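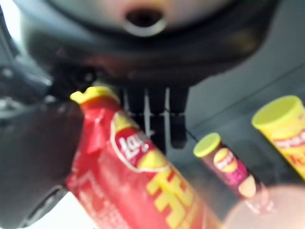 Unit 4. Pricing and Shelf Space in Small Food Shops

Handout for the evening group. Please read before class and bring a calculator.

1. What we did last time

In Unit 3 we talked about fixed costs and variable costs. Rent is a fixed cost. The shop pays it also in a month when it sells nothing. The goods are a variable cost, they grow with the sales. If this difference is not clear to you, please read Unit 3 again, because all the calculations of today stand on it.

2. Markup and margin

Many students mix these two words, and I did it too when I began to study the subject in English. Both start from the same profit in money, but we divide it by a different number.

Markup = profit divided by cost
Margin = profit divided by selling price

Suppose a shop buys a jar of honey for 680 cents and sells it for 850 cents. The profit is 170 cents. The markup is 25 percent and the margin is 20 percent. When a supplier tells you a percent, ask always which of the two he means.

3. The shelf as a cost

A shelf is not free. The shop pays rent for the floor under it, and every product that stands there takes the place of another one. For this reason we compare products by profit per foot of shelf in one month.

Our case is the Trumley shop, which sells dry food and snacks. In July it had two products under discussion:

Rurnanent crackers: 90 dollars of profit, two feet of shelf
Zomodari tea: 656 dollars of profit, 16 feet of shelf 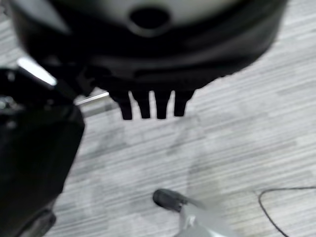

The tea brings much more money in total, and the owner wanted to give it even more space. But let us divide. The crackers give 45 dollars per foot and the tea gives 41 dollars per foot. The difference is small, but it goes in the other direction than the owner expected. It does not prove that more crackers would sell. The result tells us only what the present space earned in that month.

Canned and boxed snacks are a good subject for this exercise. They keep for a long time, so we can leave the waste out of the calculation. With bread or fruit we could not do this.
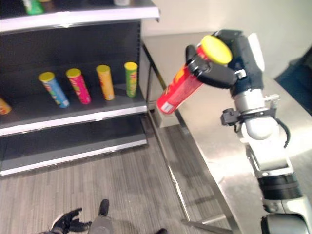

4. Exercises for home

a) The MacAulay bakery sells a cake with a margin of 15 percent. The price is 20 dollars. Find the cost and the markup.

b) Repeat the Trumley calculation for the case that the tea gets only eight feet and loses one quarter of its profit. Which product is now better per foot?

c) Write five or six sentences about a shop that you know. Which goods stand at eye level, and what could be the reason?

Round all the percents to one decimal place.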